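Search this notebook

Workshop Notebook, Tranda Facilities Services, Training Room
March 7, 2018
Entered by Dénes Erdős

Purpose of entry: to record the present state of the desk-cleaning work, the questions raised by office services staff, and the points still to be settled before the April review.

1. Background

The evening crew at the Bright building is responsible for 805 desks over two shifts. Wiping the desk surface takes up the larger part of the time at each one. Moving and replacing what stands on the desk takes up most of the remainder. The Mirora arm units are intended to take over the surface wipe on the open floors, with the crew keeping the enclosed offices, kitchens and meeting rooms. The units learn the wipe from recordings of people doing it with hand-held grippers, and the recordings are made here by members of the crew during paid hours.

It was agreed at the outset that the people who clean the desks would be the people who demonstrate the work. I record this again because the question has come back from Bumunix, who would prefer to use their own staff. The crew knows which items may be moved and which may not, and a technician does not. A newspaper left folded on a desk is to stay folded and go back where it was. A bottle with water in it is lifted and never slid. The telephone is the hard case, as the cord has to be lifted clear and laid down again without pulling the base around.

2. Work on the table

The layout has been kept the same for this block: desk telephone near the middle, water bottle at the back left, small plant against the wall. The cloth is worked with the right gripper and the left is kept free for items. Several of the crew found this awkward, being used to keeping a cloth in whichever hand is nearer, and two asked whether they might swap. For the moment the answer is no. The request is noted for the next block.

The cloth itself remains under discussion. Crew members fold a cloth into quarters and turn it to a clean face as they go. The gripper jaws do not hold a folded cloth well, and in practice it is picked up in a bunch. This is acceptable for learning the motion. It is not the standard we train new cleaners to, and I do not want it to become the standard by habit.
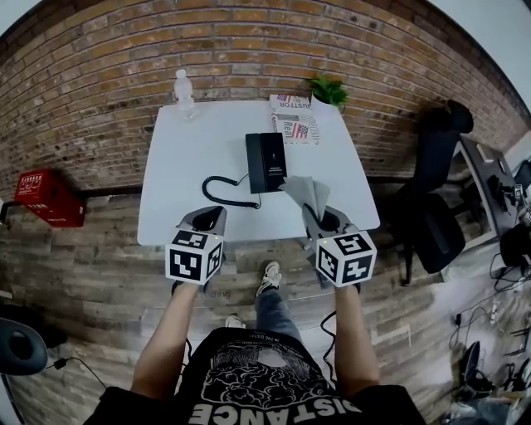
Cloth and telephone, same table as before. 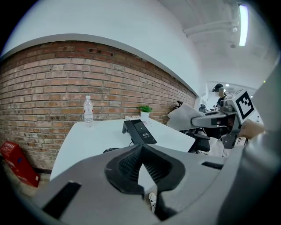
After reading the draft of this section, Ezequiel Campos replied that he had no objection to the arms taking the open floors, but that the entry should say plainly what becomes of the time. On the present schedule a cleaner passes every desk and notices things: a chair with a loose back, a leak under a window, a lamp left on. If the arm does the wipe and the cleaner is sent to another floor, those reports stop, and the first complaint will come to the crew all the same. He asked that a walk-through be written into the shift and counted as work. He also asked who is to put a desk right when the arm has left it wrong, and whether that person's name goes on the sheet.

Both points are fair and I have no complete answer to either. The walk-through can be proposed now. I would suggest 20 minutes per floor at the end of the run, entered on the shift sheet in the same way as any other task. On the second point, my own view is that a fault made by the arm should be entered against the unit number, and the cleaner who corrects it should be entered as having corrected it. The sheet at present has one column for both, and this will have to change.

3. Recordings

The total held is now 2361. They have not all been reviewed. Runs in which the telephone was shifted and not put back are to be marked and kept separate – they should not be deleted, as Bumunix has asked to see how people recover from a bad placement.

Wrist fatigue has been mentioned by more than one person. The grippers are heavier than a cloth and are held out in front of the body for the whole of a run. The rest period between runs stands, and shift leads are reminded that it may not be traded for an earlier finish.

4. To be settled before April

Wording of the walk-through, with Campos.
New columns on the shift sheet.
Whether the crew may choose which hand holds the cloth.
A reply to Bumunix on who demonstrates.
Rate of pay for recording hours that fall after the end of a regular shift. Payroll has been asked – no reply yet.
A second type of telephone for the table, preferably one with a longer cord.

Recent entries
Shift sheet, proposed layout
Cloth types tried with the grippers
Notes from the first meeting with Bumunix
Open floors and enclosed offices: division of work
Rest periods during recording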